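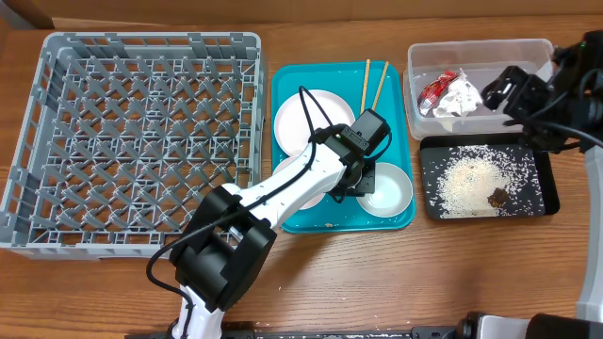
Who can stop the arms during a table-clearing run?

Anyone in the room. You don't need to be on the roster, you don't need to ask first, and you don't need to be right about what you saw. Hit the stop, say "stopped" out loud, and we look at it together.

Kolten bench – two-arm dish clearing
Safety and inspection checklist, with comments
Revision 2, February
Applies to: every run at the Kolten bench, including short demos

I love this bench. Dishes are a wonderful thing to practice on, because they have rims, curves, crumbs and awkward partners like chopsticks, and you learn something from all of them. The list looks long the first time through. After a week of using it you'll get through it quickly, and you'll start catching things you would have walked right past!

Part A. Before power

A1. Stop button tested from both ends of the bench.
Comment: Press it for real. A button that looks fine is not a tested button.

A2. Arm bases tight on the rail.
Comment: Push each base by hand, side to side and front to back. If you feel any play, tag the bench and leave it off.

A3. Cables have slack through the full reach.
Comment: Move each arm slowly by hand to its farthest point on both sides. Watch the wrist cable most of all. A loop that is too big will catch a plate rim, and a loop that is too small will pull on the connector.

A4. Wrist camera and bracket screws snug.
Comment: Finger tight plus a quarter turn. Please don't crank them, we have stripped two brackets already.

A5. Dishes checked for chips and cracks.
Comment: Run a thumb around the rim. Chipped pieces go in the reject bin and get written up. The gripper will happily squeeze a cracked bowl until it lets go.

A6. Rack sits flat and doesn't rock.
Comment: A rocking rack was behind most of the misplaced plates in the Vustoleck trial notes. Turn it around before you reach for shims.

Part B. Power on, nobody reaching in

B1. Hands, sleeves, lanyards and hair clear of the reach line.
Comment: Both arms count, even if the job only uses one.

B2. Slow mode confirmed on each arm.
Comment: Send each arm to its home position and watch it all the way. Our slow setting is 165 mm per second at the wrist. Read the value on the screen and write it in the log.

B3. Grip force set for the item.
Comment: Cups and bowls have their own setting, plates have theirs. Load the right one by name. Never carry on with whatever the last shift used.

B4. Loose food and grains kept out of the joints.
Comment: Rice is small, hard and very good at traveling. Brush the bench before the first run and again at the break.

Part C. During the run

C1. One person watches, one person runs the software.
Comment: The watcher has no phone and no laptop. It's a real job and a fun one.

C2. Arms never share the same space without the handoff check.
Comment: If both wrists are heading for the same tray, stop and look at the plan.

C3. Cups enter the rack slowly, with the gripper clear of the tines before it opens.

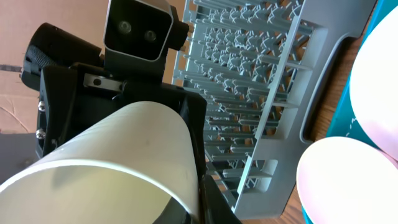 Maksymiv wrote in after the first draft to say that C3 was too soft, and that "slowly" will mean something different to every operator. The suggestion was to give a pause before release, long enough for the watcher to say "clear," and to forbid any sideways move until the fingers are fully open.

I think that's a terrific comment and it's going in. C3 now reads as follows:

C3 (revised). Pause above the rack. Watcher says "clear." Lower, open fully, then lift straight up before any sideways move.
Comment: If a tine bends or the rack shifts, that's a stop. Log it even if the cup landed fine.

C4. Thin items picked one at a time.
Comment: Chopsticks, skewers and straws can roll, cross or wedge under something heavier. Clear whatever sits on top of them first. 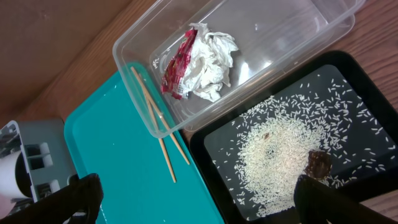 The same goes for wrappers and tissue, which fold up into the fingers and can fool the grip reading. If the software reports a hold and the watcher can't see one, believe the watcher.

C5. Nobody picks up dropped items while the arms are live.
Comment: Stop, wait for the lights to show hold, then reach. Yes, even for one grain of rice.

Part D. After the run

D1. Arms home, power off, stop button left pressed in.

D2. Finger pads wiped and checked for cuts.
Comment: Swap pads at 1333 grips or at the first visible cut, whichever comes first. Spares are in the Pronby drawer.

D3. Bench brushed, trays emptied, rack washed.

D4. Log filled in before you leave the room.
Comment: Stops are good news in this log. Write what you saw, which item was in the gripper and which check it falls under. We have about 2084 entries now, and the short, plain ones are the ones I go back to most.

Open items for the next revision
– Wording for C2 when one arm is parked
– Separate grip setting for very thin bowls
– A second brush, please, the first one keeps wandering off to the Vustoleck bench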